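Budget thread, bear with me, typing between meetings. Second arm or new grippers for the one we've got — can't have both before April.

Quote from Narnent is in. 542 for the gripper pair, 68 for spare fingers, cables extra. Of course cables extra.

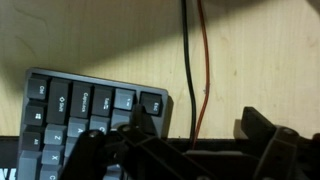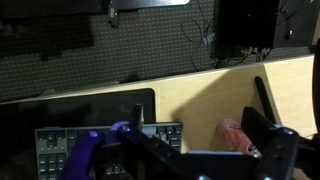
Keyboard work is where the money question gets real. Keys are small, fingers are chunky. Slimmer tips are 146 a set from Kernar, Sizwe wants two sets. I want one and a recipt.

Not budgeted at all yet: mounts, spare screws, somebody's time. Busisiwe says put 262 down for "bits" and stop fussing. Fine.

Numbers go in Thursday. If anyone's bought tips from Kernar pls shout, esp how long delivery took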